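Gripper tips: things I wish I'd written on the lid of the parts box

I've been building a pair of hand-held gripper fingers, on and off, since May. Most of it happens on Wednesday evenings, and the rest at my kitchen table when I ought to be cooking. Christos Stefanou, who got me into all this, keeps telling me to write my tips down before I forget them, so I have. They're in no order whatsoever!

Start with the pads. Mine are purple and ribbed, and I went through a fair few before I was happy. Print the ribs running across the finger if you can, and clean the stringy bits out of the grooves with an old toothbrush. A craft knife is quicker, but I nicked two good pads that way and ended up back at the printer both times. Wipe the faces with a damp cloth before you fit them, then leave them alone for a bit (fingers are greasy things, mine especially).

Next, screws. Buy more than you need. I use M3 for nearly everything, 8 mm long where the plate is thin, and I keep them in a jam jar with a magnet stuck under the lid. If a screw goes in stiff, back it out and start again by hand. I stripped a mounting hole on my first plate by being stubborn, and filling it with glue and a bit of cocktail stick only held until the weekend. 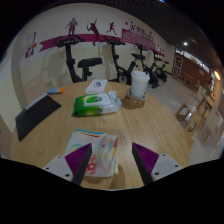

For practice, go for a mixture of awkward shapes. Wet wipes are brilliant for this, a soft pack with a bit of weight that sags when you pick it up by one end. Anything crinkly is a nuisance, so do crinkly early on and get your swearing over with. Small boxes are easy and good for morale. Pens are harder than you'd think, particularly the round ones that roll off as soon as you get near, and a strip of masking tape along the table will save you crawling about after them.

Line the jaws up before you tighten anything. I hold a steel rule between the two pads, close them gently on it and look for daylight at the top and bottom. If there's a gap, loosen the plate, nudge it, tighten it a little and look again. Do both sides, even if the first one looks perfect.

A word about glue, as I got through a lot of it. The Biditis contact stuff a chap at the Matić shop sold me is fine for pads, but let it go properly tacky first, and put a sheet of baking paper underneath or you'll be sanding your worktop. For anything that has to come off again I use double-sided tape. It peels away with a warm hairdryer and a plastic scraper, the kind you'd use on a hob. 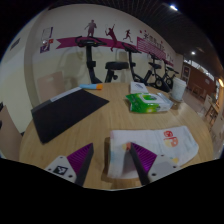
Cloth deserves its own tip. Come down on a fold or an edge if you can find one, and close slowly. I used to press hard and hope, and all I did was push the fabric flat and bend the tips. A light touch gets a pinch of material up between the pads and then you can lift. Try it with a tea towel first, then a flannel, then something slippery like a scarf when you're feeling brave.

Keep a notebook too. Mine has Tokerow written on the front, the name I gave the first version, and it's full of pad thicknesses and tea stains. The second version is called Claltska and has a much tidier notebook that I hardly ever write in.

Oh, and sandpaper! 2000 grit, used with a drop of water, takes the drag off any sliding part. Go gently, rinse off the dust and let it dry overnight before you put it back together.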